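Lid for the shape sorter, one more time

Forum > Workshop > Kids stuff and small projects
15 February 2019
745 views

This site uses cookies. By continuing to browse you agree to our use of cookies. OK

gullach_gaetan wrote:
Ok so some of you remember the shape sorter box I started for my niece. Bought the blocks second hand, bag of chunky plastic ones, hearts stars hexagons etc, no box with them. Plan is maple box, sliding lid, holes in the lid. Panel is glued up and sanded. Now I'm stuck on two things and her birthday is in April so it's not urgent but it's sort of urgent.

1. how much clearance round each hole
2. finish. She's 18 months and chews everything

Scroll saw or router template for the holes, also happy to hear it. Cheers

mamta_pal wrote:
Scroll saw. Don't make templates for a one-off, you'll be at it all month.
Clearance, I did 1.5 mm all round on mine and it was too tight for little hands. Go 2 at least.

Studen_Sylvie wrote:
Disagree on the scroll saw, at least for the star. Inside corners on a star in maple, by hand, you'll get burn marks and wobble and you'll see every bit of it. Template and a small bit, then clean the corners with a chisel.

mamta_pal wrote:
With a sharp blade you won't. I've cut dozens. Slow down on the turns.

Rejean_V wrote:
How thick is the panel? If it's full board thickness that's too heavy for a lid on a toy, she'll drop it on her foot. Resaw it or start over in something lighter. Poplar or basswood.

gullach_gaetan wrote:
Not resawing it, took me ages to get it flat. Might make it the fixed top and put the door on the side insted. So she posts them in the top and opens the side to get them out. No lid to drop.

Had a go at the layout tonight. Put blocks straight on the panel to see what goes where, and I think same colours together looks better than mixed. Reds together and yellows together anyway.

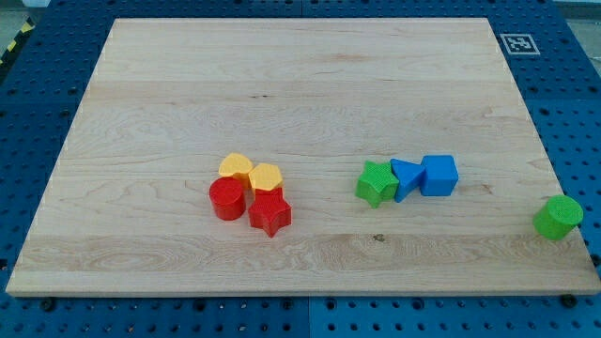
Then trace round each one with a sharp pencil and do the offset from that. Only worry is the grain has some swirly bits and a few knots and I don't want a hole edge landing on a knot. Can shuffle the layout a bit. Also which way should the star point, or does it not matter

Etenesh.A wrote:
Doesn't matter to the kid. Matters to the wood. Keep the thin bits between holes well away from each other, short grain will snap. Your heart and hexagon want a lot more space than you think once you add clearance. And the star shouldn't be right up against the cylinder, a point that close to another hole is asking for it.

gullach_gaetan wrote:
Yeah spacing was just me plonking them down, will spread them out. Good point about short grain though, hadn't thought of that at all

Rejean_V wrote:
Still say it's too heavy.

Studen_Sylvie wrote:
Fixed top solves that Réjean. Heavy is good for a box, it won't tip when they lean on it. My nephew used to stand on his.

Re colours, don't group them!! Then they learn "red goes over there" and not the shape. Mix them up.

mamta_pal wrote:
Oh come on. She's 18 months. She's going to throw them at the dog. Holes don't have a colour anyway unless he's painting the rims.

Studen_Sylvie wrote:
Was he painting the rims?

gullach_gaetan wrote:
Was not painting the rims. Am now thinking about painting the rims

Etenesh.A wrote:
Don't, it'll chip and she'll eat it. Leave that maple alone, you've got nice figure in there.

Finish: plain mineral oil, or mineral oil and beeswax. Wipe on, leave it, wipe off, do it again next day. Top it up when it looks dry. I wouldn't bother with anything that comes in a spray can.

Rejean_V wrote:
Shellac. Harder than oil, cleans up easier. Oil just gets grubby with kids' hands on it.

Etenesh.A wrote:
Shellac goes white when it gets wet and she's going to drool on it Réjean

Rejean_V wrote:
Mine hasn't.

mamta_pal wrote:
Check the blocks too, not just the box. If there's a rough texture on the plastic it grabs the edge of the hole, so round the top edges over a bit. 240 grit and a dowel for the insides of the curves, then 400.

gullach_gaetan wrote:
They are textured yeah, sort of ribbed on the faces. Ok so 2 mm plus a roundover. Will do a test star in scrap both ways, scroll saw and template, and see who wins. There's a MacPherson's near work with offcuts for 5 bucks

Studen_Sylvie wrote:
Template will win.

mamta_pal wrote:
lol post both, no cheating with filler

5 people are following this thread
Share (5) | Reply | Report

Get the weekly workshop newsletter. Enter your email to sign up.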